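Prorel Two-Arm Bench System: Open Day

We had the Prorel out on the floor for the Jostlow open day, and what a good afternoon it was! Tomás Morais ran the bench and took questions for 2 hours, mostly about the hands – everybody wants to talk about the hands.

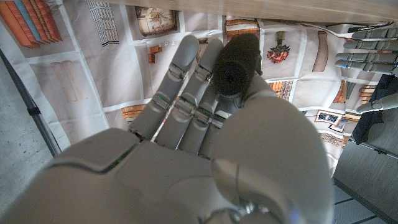
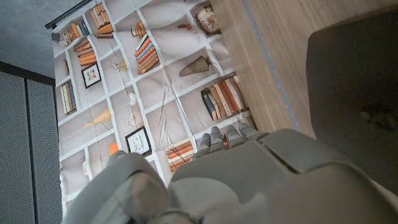
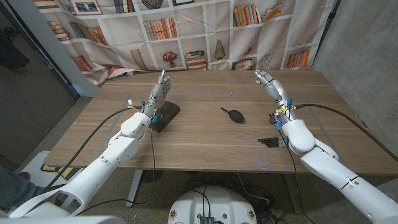
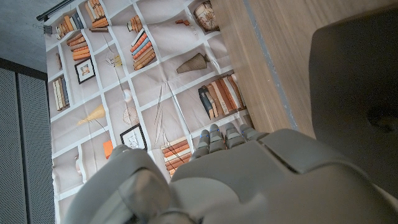
The Prorel's jointed hands at the open day. Third picture: both arms over the table, with the blower bulb and hex keys.

Each arm can be ordered on its own, and the wrist cables come in two lengths. If you'd like to try your own parts on the bench, write to Yolandi Joubert. Our next open day is in May, and we have room for 22 visitors.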